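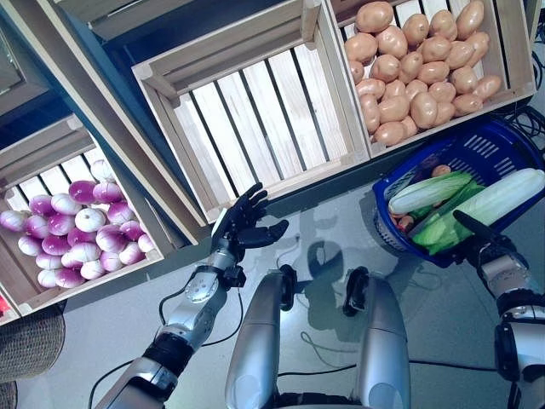 Zurnwood Mobile Manipulation Lab — Teaching Pages

Handout 4: Good practice for the grocery task

Welcome to the fun part of the course! You have read the safety rules and passed the simulator check, and now you get a two-armed robot, crates of vegetables and a basket to fill. What follows is our house practice. It sits on top of the general safety sheet and doesn't replace it.

Before you power the arms

Walk the floor first. Cables should have enough slack for the full reach of both arms, and none should cross the spot where you plan to stand. Keep the marked zone clear of people whenever the arms are live. One person holds the stop button and does nothing else — no typing, no filming, no moving crates.

Set the speed limit to 200 mm per second for your first 18 trials. Yes, it feels slow. You will see so much more of what the fingers are doing!

Two hands, two jobs

Decide which hand steadies and which hand picks, and write it in the log before the trial starts. If you want to swap, stop, go back to the home pose and start a new trial. Long items like napa cabbage need a planned approach: pick your contact point, check the clearance to the crate wall, then close. Never pull against a crate slat to free a stuck finger. Open the hand and back out the way you came.

Check the wrist view as well as the head view before every close. They disagree more often than you'd expect, and the wrist view usually wins near the rim.
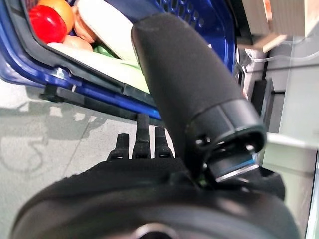

Fig. 2. Wrist view, with the blue basket and its contents beyond the gripper.

Logging

Each group adds its trials to the Horell sheet. We are hoping for 1,000 across all sections by March, and failed grasps count! A dropped potato with a good note is worth keeping. Record the item, the hand, the start pose and the reason you stopped. 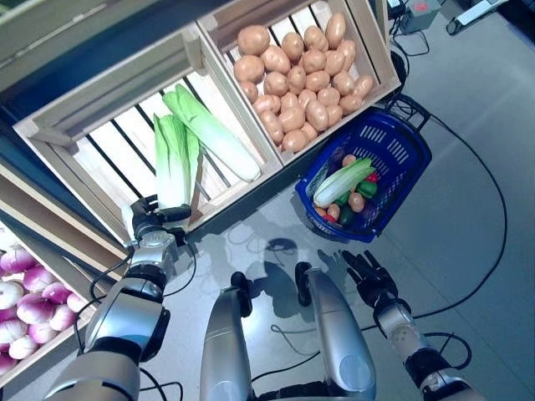

Don't tidy up between trials unless your protocol says so. A partly filled basket is a legitimate start state, as long as you log it as one. If you do reset, park both arms and wait for the stop-button holder to say "clear" before anyone steps in. The Ilness checklist has the full reset order. Bring a printed copy, with your group number on top.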